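Packing and Order Preparation, Course Handout
Unit 3: Small product boxes in large cartons

In the last unit we studied how to choose a carton by weight. Now we look at a different question: what happens when the goods are much smaller than the carton. 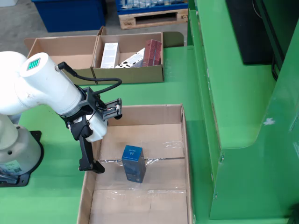
Many beginners think that a large carton is always the safe choice, because everything fits in it. In the Folerier warehouse, where our practice lessons take place, the return desk wrote down 2,685 parcels last November. Of these, 300 had crushed corners, and in most cases the carton was too big and had no filling.

Words to know

Carton: the outer box, made of corrugated cardboard.
Product box: the printed box the customer wants to keep. It is part of the goods, so it should arrive clean and with straight edges.
Liner: a plastic film laid inside the carton before packing. It protects from dust and moisture. It does not protect from shocks.
Divider: a cardboard wall which separates a tray into compartments.

Standing or lying

A tall product box can stand upright in the carton only if it is supported on all sides. A box that stands alone on a liner will easily lean, as the blue one does in the lined carton, and folds in the film make the bottom uneven. Smooth the film with your hand before you put anything on it. If there is only one item and no filling, lay it on its widest side, or take a smaller carton.

Trays with compartments

A divided tray is useful for keeping items together before packing. Our rule in class is one order per compartment. Finish one compartment before you begin the next - mixed orders are the most common mistake in the first week.

Please do not let product boxes lean on each other for a long time. The printing on glossy boxes can rub off, especially with dark colors. Verau paper sheets may be put between them.

Exercise for pairs

Take one Smits carton and 2 product boxes of different height. Pack them first without filling, close the flaps and turn the carton slowly on its side. Open it and write down where each box is now. Repeat with paper filling and compare your notes.

Bring your notes to the next lesson, together with the Tonusness order sheet. We will use the same sheet for Unit 4, labels and closing tape.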